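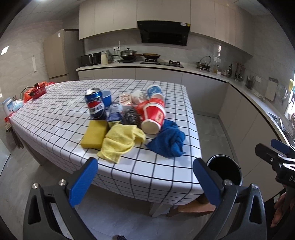

The island, in its black-and-white grid cloth, before I'd sorted a single thing.

I have a theory about kitchen islands, and it is that they are magnets. Put a flat surface in the middle of a room, at a height where a tired person can let go of something without bending over, and everything in the house will drift toward it. Cans, cups, wrappers, the cloth you were holding when the phone rang. Mine has been pulling stuff in since the day we moved to Drurngate, and I've finally decided to pay attention to what it catches.

The tablecloth is part of the problem, I'll admit. I bought it last December from Lendier, a home goods shop with terrible parking and wonderful linens, and I bought it because the island looked cold to me. White cloth, thin black lines, very crisp on the shelf. My mother-in-law took one look and said it was like eating off graph paper. She's right! But I love it, and once it was down, the island stopped being a counter and became a table, and people put things on a table that they would never leave on a counter. You don't abandon a cup next to the stove. You absolutely abandon a cup on a tablecloth.

And the cups are the heart of it. We had people over, which meant paper cups, and I can never seem to buy just one kind. So there's a plain blue one, a blue-and-white patterned one lying down on the job, and a great big red one on its side with a little label on it. I like the red ones best. They make any drink feel like a party, including tap water. The trouble with paper cups is that they sit in a gray area. A glass goes in the dishwasher and a napkin goes in the trash, but a paper cup might still be somebody's. So it waits. Then it gets knocked over, and a cup on its side has somehow lost its owner for good, and it waits some more.

Then there's the Pepsi can. There is always one can. In my house a can has a long retirement: it gets opened, it gets carried around, it gets set down, and from then on everyone assumes there's a swallow left in it. I've started picking them up and giving them a little shake as I walk by, like a person checking melons.

What really got me thinking, though, was the cleaning stuff. Take a look at any messy table and I bet you'll find that a good part of the mess is the things you brought over to clean it with. I had a thick yellow sponge out there, a pale yellow cloth with that nice waffly texture slumped right on top of it, and a ball of steel wool, and I do not know what I thought I was going to do to a tablecloth with steel wool. I must have had plans. The plans were interrupted, and the tools moved in with the cups and made themselves at home.

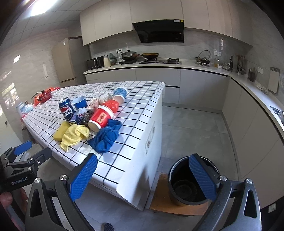
I used to go at a pile like this by grabbing whatever was closest and walking it to wherever it lived, one item at a time, which is a lovely way to get your steps in and a terrible way to clear a table. I'd take the sponge to the sink, notice the sink, start on the sink, and come back much later to find the island had grown. These days I do 2 passes, and I don't leave the island until the first one is done.

The first pass is only for things that are finished. Wrappers, crumpled plastic, cups. I hold the trash bag open in one hand and I don't make decisions. If it's crinkly, it goes. Crinkly covers a surprising amount of what a family produces – snack wrappers, thin white plastic, that bright red bag that was too shiny to throw out the first time around. (I save bags. I have a bag full of bags. We won't get into it.) The can goes in recycling after its shake.

The second pass is for the cloths and scrubbers, and this one I slow down for. Dry cloths get folded, damp ones go over the faucet, and I try to keep the yellow ones for the table and the blue ones for the floor. I say try. I had a blue textured one bunched up in front of the red cup, nowhere near a floor, so you can see how well the system is working. The steel wool goes back under the sink, in the old Brandão cookie tin where it can shed in private.

I timed myself once, out of pure stubbornness, and the two passes took 5 minutes. I'd been dreading it for an entire evening! I think the dread comes from seeing it as one big thing. You look over at the island and it's a heap, and a heap feels like a project. Once your hands are in it, it's a few cups and some plastic.

I should say that I stop at the middle. The far end of the island is a different country. The red pot lives down there because its cabinet is full, and I've made my peace with that. I grew up in an apartment in Grurnthorpe with a kitchen so narrow that two people had to negotiate to open the oven, and we kept pots on the windowsill, on the fridge, and for one whole winter on the piano. A pot at the end of a table looks like luxury to me.

When the cloth is clear I shake it out on the back step and lay it down again, and I fuss with the folds at the corners, which never hang the same way twice. Those black lines are merciless, by the way. If the cloth is even a little crooked you'll know it from across the room. I've gone back and straightened it in my socks at bedtime.

My daughter came in right after I'd done it last time, admired the bare table, and set down a cup.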